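Give your sponge a proper home

My sponges used to live in a puddle next to the faucet, and they got smelly fast. A little oval basket fixed that for me — no drilling, no suction cups! 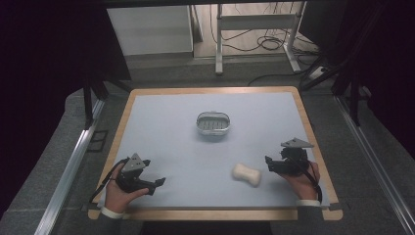
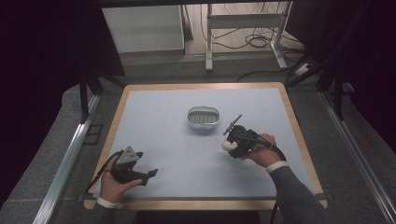

First, rinse the sponge until the water runs clear, then squeeze it hard (don't wring it, it'll tear). Set it in the basket with air on both sides. I lift mine out every 2 days and scrub the slots with an old toothbrush. My friend Eylül runs hers under hot water and calls it done.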